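**Call for participants: paid evaluation of the Erkik manipulation kit**

Raltden is seeking external evaluators for Erkik, a simulation kit for tabletop robot arms. The kit supplies a furnished room, an arm with a two-finger gripper, a set of small blocks and a scripting interface. Evaluators work remotely, on their own machines, and deliver a written report. The post is fixed-term and part-time.

Applications are open from March 4, 2018. The evaluation itself runs until the end of July.

## What the work consists of

Evaluators run block-handling tasks in the simulator, first from our scripts and then from their own. The kit is sold to teaching labs and small integrators, so we need reports from people who would plausibly buy it. Experience with a physical arm is useful. Experience with our software is not required, and previous customers are welcome.

The tasks are short. Each one asks for an approach, a grasp, a lift and a placement, with the block starting in a different position on each run. The room can be rendered from several viewpoints, including a wide-angle view along the arm, and most of the perception tasks are scored on that view alone. 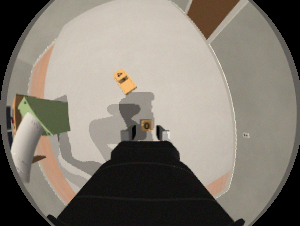
*Wide-angle view over the gripper, with a small marked block ahead of it on the pale surface.*

A complete pass is 343 runs. You will complete one pass with the supplied controller and one with a controller you have written or adapted. Logs are written automatically; your notes are not, and we read the notes first. Say where the documentation let you down, where a default was wrong, and which error messages you had to look up in the source.

## Areas under evaluation

- **Contact model.** Behaviour of the fingers at the block surface, in particular slip during the lift and any jitter when a block is held still.
- **Camera models.** Lens distortion at the periphery of the wide view, and agreement between the wide view and the room views.
- **Lighting and shadow.** Whether cast shadows disturb your detector, and at what light settings.
- **Scripting interface.** Completeness, naming, and whether a script from one release still runs on the next.
- **Installation.** Time from download to first successful grasp on a clean machine.

The contact model has had the most attention since the previous release. Grasping close to a neighbouring block was a known weakness and is now a separate group of 87 runs within the pass. The arm has to come down with little clearance, close on one block and leave the other where it is.
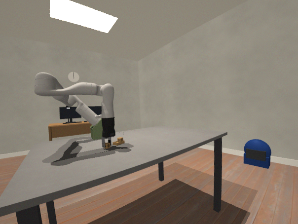
Josiane Leclerc, writing after the pilot round, said that the close-neighbour group was the only part she would have paid for on its own, and that the manual gave it half a page. She also asked for the finger closing speed to be exposed in the script, having lost a good deal of time trying to change it through the configuration file. Both points have been taken up — the manual section has been rewritten and closing speed is now an ordinary parameter.

## What you will need

1. A desktop or laptop with a discrete graphics card and 64-bit Linux. Windows builds exist but are outside this evaluation.
2. Working knowledge of Python. The Zoreck motion planner, which ships with the kit, is called from Python only.
3. Enough familiarity with kinematics to tell a planner fault from an unreachable pose.
4. Clear written English. Reports in French are accepted by arrangement.

You do not need a robot. Applicants who have one, and who are willing to repeat a subset of the runs on it, should say so and give the model and gripper type.

## Start poses and resets

Every run begins with the arm raised above the table and the gripper clear of the work surface. Your controller must return it there before the next run is released. A run that ends in any other pose is marked incomplete, even if the block was placed correctly. 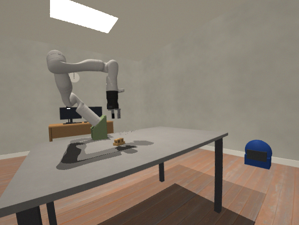 Is the reset counted in the run time? Fabrice Aubert raised this at the briefing, and added that if it were, a slow and careful controller would be penalised twice. It is not counted. The clock stops when the block is released and the fingers are clear of it.

## Terms

The fee is 4000 euros for both passes and the report, paid in two halves. A single pass with a shortened report is paid at 800 euros. Evaluators keep their controllers and may publish them. The kit licence supplied for the work remains valid afterwards for non-commercial use.

Reports go to Deschamps, who are handling the evaluation on our behalf and will pass them to the development team unedited.

## How to apply

Send a CV of no more than two pages, a link to or copy of some code you have written for motion planning, grasping or vision, and a paragraph stating which of the areas above you would concentrate on. Mark the subject line "Erkik evaluation". State your operating system and graphics card in the message body. Shortlisted applicants will be sent the installer and one trial task.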